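Grovusora Hand-Held Gripper, Pair
Product information and fit notes

Home > Grippers > Hand-held > Grovusora pair

Overview

The Grovusora is a hand-held parallel gripper sold in pairs for recording two-handed work. The operator holds one in each hand and closes the jaw with the fingers. The same jaw geometry is used on the Mokidier arm mount, so recordings made by hand can be replayed on an arm without rescaling the grasp width.

Trandovden stocks the pair with a choice of finger sets. The fingers can be changed on the bench with the 2 mm hex key supplied. Grip facing is sold separately and is treated as a wear part.

Finger sets and facings

Pad facing has more effect on results than finger length. Smooth plastic parts slip on bare fingers when the closing force is low, and they also tend to rotate if the jaw closes off center. For a first comparison we suggest a part with flat parallel sides, placed square to the jaw.

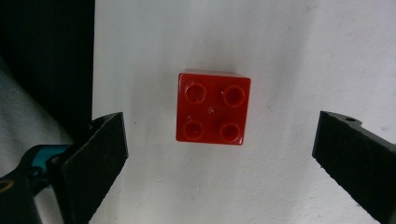 Jaw opening should be set from the widest part in the job, with clearance left on both sides for approach error. A toddler-size 2x2 brick, such as the red one between the textured black fingers, leaves white surface showing to the left and right of it with the jaw wide. That much clearance is useful for new operators. For small parts packed close together it is too much, and the jaw should be partly closed before the approach or it will disturb the neighboring pieces.

Parts with studs or ribs on top should be gripped by the sides. Contact on a stud gives a small patch of pad and an unreliable hold.

Comparison with the Campbell grip

Customers moving over from the Campbell grip ask about three things.

Weight. The Grovusora is 320 g per hand without cable. The Campbell is lighter but has a fixed finger.

Handle. The Grovusora handle curves back toward the wrist. The Campbell handle is straight. In long sessions the curved handle is easier on the thumb, and in short sessions we found no difference.

Cable. The Grovusora cable leaves from the back of the unit. Route it away from the work area and leave a loop of slack. A tight cable pulls the jaw off line at full reach.

Our own comparison was run in June on a flat board at floor level, with one operator and both units connected. The pass count was more than 900. Missed grasps were logged by hand and sorted by part, not by operator fatigue, so the figures should not be used to set shift lengths.
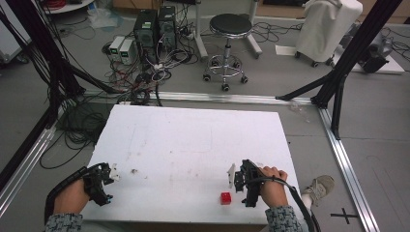 Two-handed setup with white finger pieces, board on the floor inside aluminum rails.

Setup notes

Place the board so that both hands reach the far edge without leaning. Mark the board position on the floor if it will be moved between sessions.

Zero both units with the jaws fully closed before each recording. If the reading drifts after a finger change, check that the finger is seated against its stop and zero again.

Keep power supplies and the host computer outside the reach of either hand. Long sleeves should be pulled clear of the jaw linkage.

Wipe pads with a dry cloth. Solvents lift the facing.

In the box

2 grippers, left and right
1 finger set, as ordered
Cables, one per gripper
Hex key
Zeroing card

Not included: host computer, power supply, arm mount, spare facing.

Ordering

Specify the finger set when ordering. Mixed sets (one type per hand) are available on request and ship with the same lead time. Returns are accepted on unused facings only.

Page revised 15 September 2022. Earlier printed sheets list the cable exit on the side of the unit and should be discarded.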